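検索 キーワードを入力 検索する

3月号 特集
取材・文=編集部

直しながら使う 電子たばこ修理店Cliltenの一日

Gevurthorpeの駅から川沿いに下った通りに、電子たばこの修理と中古を扱う店「Clilten」がある。間口は狭く、隣はクリーニング店。看板には店名のほかに「修理・点検」とだけ書いてある。新品のリキッドも棚にあるが、売り上げの大半は修理だという。

店主のサーデット・ドンメズ(Saadet Dönmez)さんは、以前は時計の修理工房に勤めていた。自分で使っていた機種のスイッチが接触不良を起こし、メーカーに問い合わせたところ、修理受付は終了していた。分解して端子を磨いたら元どおりに動いた。それを知り合いに話すと、同じような不調の機種が次々に持ち込まれるようになった。店を開いて16年になる。

持ち込まれる不調は、だいたい決まっている。ボタンを押しても反応が鈍い。アトマイザーを替えたのに抵抗値が安定しない。タンクの下から液が漏れる。ドンメズさんによれば、その多くは故障と呼ぶほどのものではない。

「接点が汚れているだけ、というのが一番多いです。液が垂れて、乾いて、また垂れる。それが層になって電気が通りにくくなる。綿棒で拭けば済む話なんですが、底のほうまで拭く人は少ないですね」

受付ではまず電池を抜いてもらい、被覆の状態を見る。電池を包んでいる薄いフィルムに破れがあれば、本体を見る前に作業を止める。被覆が破れた電池は金属の筐体と接触してショートするおそれがあるからだ。巻き直しで済むものは店で巻き直し、へこみや変形のある電池は引き取って回収に出す。客がまだ使えると言っても返さない。店のルールのなかで、これだけは例外を認めていない。

次に本体。外装のねじを外し、基板が見えるところまで開ける。機械式と呼ばれる基板のない機種なら、筒の内側とねじ山、スイッチのばねを見ればほぼ終わる。電子制御の機種は手順が増える。表示、充電端子、出力、と順に確かめていく。

最近よく入ってくるのが「Drorkusthorpe」という箱形の機種だ。下からボトルを押して液を送るスコンカー型で、数年前に製造が終わっている。軽くて握りやすく、ボトルの出し入れもしやすい。中古の値段はここ2年で上がり続けた。弱点はボトルの首の部分で、押し込む角度が悪いと管がずれ、電池室に液が回る。

「買うときは電池室のにおいを嗅いでください。甘いにおいがしたら、一度は漏れています。漏れていても直せますが、値段の交渉はできます」

取材に行った月曜の午前中にも、この機種が持ち込まれた。画面は点くが、押しても出力が出たり出なかったりするという。客は会社勤めの男性で、出勤前に寄って店に預け、昼休みに取りに来るつもりだと話した。ドンメズさんは外装を開け、拡大鏡を下ろして、正極側のピンを細い棒で押した。ピンの戻りが遅い。ばねを外して洗浄液に漬け、乾かしてから戻す。作業そのものは短い。乾かす時間のほうがずっと長く、そのあいだに別の客の巻き直しをふたつ片付けていた。 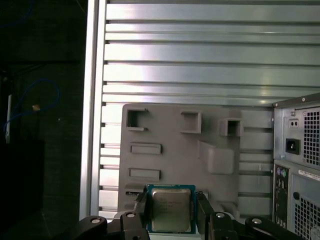
プロセッサーの金属面には、薄く刻まれた文字の列がある。

電子制御の機種について、ドンメズさんの考えははっきりしている。機能は少ないほうが長く使える、というものだ。出力の細かな調整、温度管理、吸った回数の記録、本体の色の変更。店に来る客の多くは、買った週にひととおり試し、その後は同じ設定のまま使っている。

「温度管理はよくできた機能だと思います。ただ、線材に合わせて設定を変えないと意味がないので、巻かない人には関係がない。既製のコイルを使うなら、出力を決めて、あとは触らないのが一番です」

取扱説明書の厚さも話題になった。店の棚には古い機種の説明書がファイルで残してある。一番厚いものは277ページあり、多言語の注意書きが大半を占める。ドンメズさんが開くのは、そのうち抵抗値の範囲と電池の条件が書かれた部分だけだ。条件に合わない電池を入れている客は少なくない。放電能力の足りない電池で高い出力を使うと、電池が熱を持つ。修理票には使っていた電池の型番を書く欄があり、空欄のままでは受け付けない。

リキッドは「Atallah」という小さなメーカーのものを中心に置いている。ニコチンを含まない品で、香りは果物と茶の系統が多い。甘さが控えめなので、コイルが焦げつきにくい。甘味の強いリキッドはコイルの表面に黒い膜を作りやすく、交換の間隔が短くなる。味が落ちたと感じて本体の故障を疑う客には、まずコイルを新しいものに替えて、同じ液で試してもらう。それで戻れば修理代は取らず、コイル代だけ受け取る。

料金表はレジの横に貼ってある。接点の清掃と点検が2000円で、部品代は別。直らなかった場合は受け取らない。安いのではないかと聞くと、清掃だけで済む依頼が多いのでこれでやっていける、という答えだった。部品は動かなくなった同型機から取ることが多い。客が手放した本体を買い取り、ねじ、ばね、ボタン、絶縁リングに分けて引き出しにしまう。絶縁リングは樹脂の小さな部品で、熱で縮むと正極の位置がずれる。純正品が手に入らなくなった機種では、近い寸法のものを削って合わせる。

断る修理もある。水没して基板に腐食が広がったもの、電池室の内張りが溶けたもの、充電回路に手を加えたもの。自分で改造した機種を持ってくる客には、元の状態がわかる写真があるかどうかを尋ねる。なければ引き受けない。使い捨て型も扱わないが、捨て方の相談には応じている。内部に電池が入っているため、家庭ごみに混ぜずに自治体の案内に従うよう伝えている。

年齢の確認も受付で行う。修理だけの依頼でも、成人とわかる身分証がなければ預からない。家族に頼まれて持ってきたという場合も同じ扱いになる。

普段の手入れについても聞いた。リキッドを替えるときはタンクを分解してぬるま湯で洗い、パッキンをひとつずつ外して拭く。洗ったあとは一晩置く。急いで組むと、ねじの奥に残った水が本体側に落ちる。ねじ山には油を差さない。締めるときは指の力だけを使い、止まったところでやめる。締めすぎて外れなくなったタンクも、この店によく届く品のひとつだ。外す際はゴム手袋をして、それでも動かなければ冷凍庫に短時間入れる方法もあるが、電池の入った本体を一緒に入れてはいけない。

持ち運ぶときは電源を切る。鍵と同じポケットには入れない。予備の電池は必ずケースに入れる。ドンメズさんは会計のたびにこの三つを口にするので、常連は先に自分で言ってしまうこともあるそうだ。

昼過ぎ、朝の男性がDrorkusthorpeを取りに来た。受け取って何度かボタンを押し、画面の表示を確かめてから、予備のボトルを一本買った。首の部分の形が新しくなった互換品で、古いボトルより管がずれにくい。ドンメズさんは差し込む角度を一度やって見せ、客にも同じようにやらせた。

午後は郵送で届いた分の開封にあてる。遠方からの依頼は電池を抜いて送ってもらう決まりで、箱に電池が残っていた場合は先に電話をかける。営業は夕方まで。修理の受付は閉店の一時間前に終わる。

当サイトではサービス向上のためCookieを使用しています。 同意する 設定を変更

メールマガジン登録 新着記事と次号のお知らせをお届けします。 メールアドレスを入力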